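Storage fitters to move into former bus depot at Tosham

Fitted furniture firm Dankwa will move its workshop and showroom from Gridevton to the old bus depot in Tosham, after planning officers approved the change of use on 19th February.

The company makes and installs wardrobes, larders, under-stairs drawers and garage shelving for homes across the district. It has worked out of two units on the Gridevton trading estate for the past nine years, and the lease on the larger one runs out in July.

Under the approved plans, the main bus shed will become a cutting and assembly workshop. The former ticket office and staff canteen at the front will be turned into a showroom, with a separate entrance from Station Road. The showroom will cover 507 square metres, which is more than double the space the firm has now.

Dankwa said all of its present staff had been offered jobs at the new site. It also plans to take on two apprentice fitters in the summer, with applications opening once the building work is finished.

The depot has stood empty since the bus company moved its vehicles out. Earlier plans for a gym and a carpet warehouse were both approved but never went ahead. The roof needs repair along the north side, and the inspection pits will have to be filled before any machinery goes in.

A total of 857 letters were sent to homes and businesses near the site during the consultation. Most of the replies supported bringing the building back into use. Objections were mainly about noise from the saws and about delivery lorries turning in Station Road, where parked cars already narrow the carriageway on both sides. 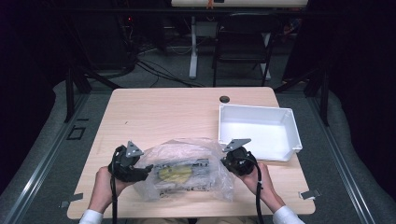 Silvan Brunner told the planning meeting that he had no quarrel with a showroom, but that the lorries would be a problem from the first morning unless they were kept out of Station Road altogether. He asked for deliveries to be sent round by the old goods yard, and for the hours to be written into the permission so that they could be enforced.

Officers agreed to both requests. Lorries over 7.5 tonnes must use the goods yard entrance, and no deliveries may arrive before eight in the morning or after six in the evening. Saws and other cutting machines can only be used on weekdays, with the shed doors closed. An extractor will be fitted on the railway side of the building, away from the houses.

The firm had asked to be allowed to run the machines on Saturday mornings. It dropped this part of the application before the decision was made, and said it would manage by spreading the work over longer shifts during the week.

Part of the showroom will be given over to Vutia, the adjustable shelving range that Dankwa brought out last year. The shelves hang on slotted rails and can be moved without tools, and the company says they have sold well to people in rented homes who do not want fixed cupboards. Until now they have been shown only in a corner of the Gridevton reception.

There will also be full-size displays of a walk-in wardrobe, a larder and a small home office. Customers will still be able to book a home visit, and measuring up will remain free within the district. A charge may apply further out — the firm said it had not yet settled how far its vans would travel from the new base.

Customers with orders already placed do not need to do anything. Fitting dates will stay as agreed, and the Gridevton showroom will remain open until the new one is ready. The phone number is not changing.

Repairs to the depot roof are due to begin next month. The original clock above the bus entrance is to be kept, along with the green tiling in the ticket office, although the ticket windows themselves will be removed. New signs will need a separate application, which has not yet been submitted.

The smaller of the two Gridevton units will be kept on as a timber store for the time being.

We use cookies to help this site work and to see which pages are read most. By carrying on, you agree to their use. Accept all | Manage settings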